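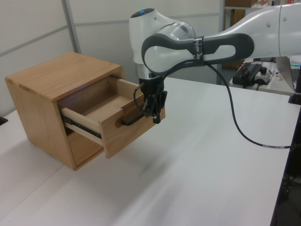
**Figure 3.** Small oak cabinet with a bar handle, drawer partly open.

### 4.2 Where households keep paper records

The Brisdale survey went to 800 households in February, and 300 forms came back complete. We asked where people kept bills, letters and certificates, and who in the home could find them. The most common answer was a drawer, usually in the hall or kitchen. Box files came second. Respondents in Wodham were more likely to name a bedroom, which Calimlim puts down to the smaller kitchens in the terraces there.

Few people sorted their papers by date. Most added new items on top and searched downwards, so older letters were slow to reach.
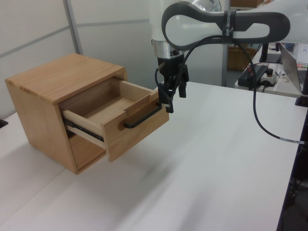 The second round covered 200 of the same households and asked what had been thrown away in the past year. Bank statements went first, then appliance manuals. School reports were nearly always kept, even when the child had left home. Asamoah's scheme of four record types fitted these answers well, apart from medical letters, which respondents placed under two headings.
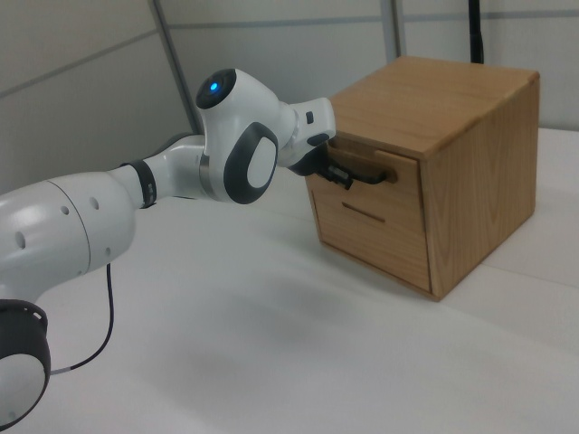

**Figure 4.** Wooden cabinet on a white surface, handle side.

Interviews by Marilou Cabrera with 100 of the respondents are reported in Section 5. Those from Plostholm are treated separately, as the questions were put in a different order.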